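2022-04-20

The new tax counter opened in Prerville last month and today I finally had to use it. I have been putting this off since March, partly out of laziness and partly because I don't believe a word of the leaflet. "One window, one payment, one receipt." It came through the door twice, so somebody has money for printing.

Up to now a small business in this district paid its dues in four different places. License fee at the town hall, property levy at the district treasury in Kevstead, market tax in cash to whoever came by with the book, and the waste charge at the utility office, which opened when it felt like it. It was a bad system and I won't pretend to miss it. But I knew where the bad parts were. I knew which desk lost things, and I kept copies for that desk.

Now all of it goes through a counter inside the Bredisel savings office on the main street. The district says the money goes straight to the treasury account the same day and no cash touches any hand that it shouldn't. Maybe so. I asked the woman at the window which account my waste charge ends up in and she said "the single account." I asked how the utility office gets its share out of the single account. She said that was handled upstream. I have heard that word before, usually when a bill was late being paid to me.

The numbers, so I have them written down somewhere that isn't their computer. License fee 800, same as last year. Market tax 800, which is not the same as last year, because the man with the book used to take it in installments and now they want the whole year in one go. On top of that, a handling charge of 70. I asked what was being handled. She showed me a line in the schedule of fees, and there it was, properly printed and stamped, so I suppose it's legal. Still, I used to pay four offices and none of them charged me for the pleasure. The levy and the waste charge are due later in the year, and she couldn't tell me whether the handling charge comes around again each time. "It should be per transaction," she said. Should be.

I was in there for 2 hours. The leaflet says minutes. The line itself wasn't long, but every person ahead of me had the same trouble I had, which is that the new taxpayer number they mailed us doesn't match the old one on the license. They have to look up the old one, write it on a slip, and then find the new one on another screen. One man had been given two numbers. He wanted to know if he was now two taxpayers, and whether both of them would be billed. They told him to write a letter to Kevstead.

The district council put out a statement last week saying receipts are up sharply since the counter opened. I read it again tonight with a pencil. It gives the total for the first month and compares it with the same month last year. But last year at this time most of the market people were paying in installments, and now everyone who pays has to pay for the whole year up front. Of course the first month looks wonderful. It would look wonderful if the counter were run by goats. What I want to see is October, when all that money has already come in and there is nobody left to pay it early. I doubt there will be a statement in October.

They also say it cuts down on leakage, meaning the cash that used to go missing between the stall and the treasury. I'm willing to believe there was leakage. Twice the man with the book gave me a receipt with no number on it, and I knew what that meant and so did he. If the counter ends that, good. I'd take back half of this page. But then publish what was missing before. If they can say it's fixed, they must know how big it was — and I have never seen a figure.

And then there is Rothe. People from out there have to come all the way into Prerville now, since the old pay desk at Rothe closed the same day the counter opened. The leaflet calls this bringing the service closer to the taxpayer. I suppose it depends on which taxpayer. The bus fare isn't in the schedule of fees.

I did get a receipt, and I'll say this for it, it's a good one. Both numbers are on it, the date, the amounts on separate lines. I put one copy in the tin and one in the ledger, and I'm going to ask the town hall if they can see it on their side. If they can't, then the one window is just a fifth office.

Later, after supper. Copied some of this out neatly for the traders' page, leaving out the goats. They want it with a name line, so I gave them the usual one. Pasting it in here the way it will run.
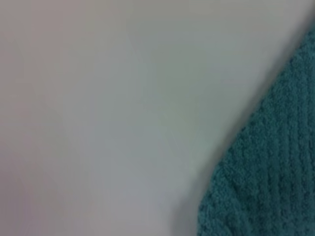

By a Prerville shopkeeper | Traders' Page, Letters and Notes

Before we applaud the new counter, a few questions for the district. How is the money divided among the offices it used to be paid to, and on what day of the month? Is the handling charge taken once a year or at every visit? Will anyone who can't pay the full market tax at once be allowed to pay in parts, as before? When will the pay desk at Rothe be replaced, and with what? The first month's total tells us how much came in. We would like to know how much of it was simply paid early.

That's all they had room for. I had a paragraph about the taxpayer numbers but it ran long, and I expect everyone who reads the page has been through it already.

Need to move money over before the levy comes due. Paying the market tax in one lump has left the shop account thinner than I like, and the flour order is still open. I could put off the new shelf brackets. I could also send a letter asking for installments, and they would take three months to say no, and by then I'd have saved it up anyway. Might do it just to have the refusal on paper.

Also must find last year's waste receipt. It was in the blue folder and now it isn't.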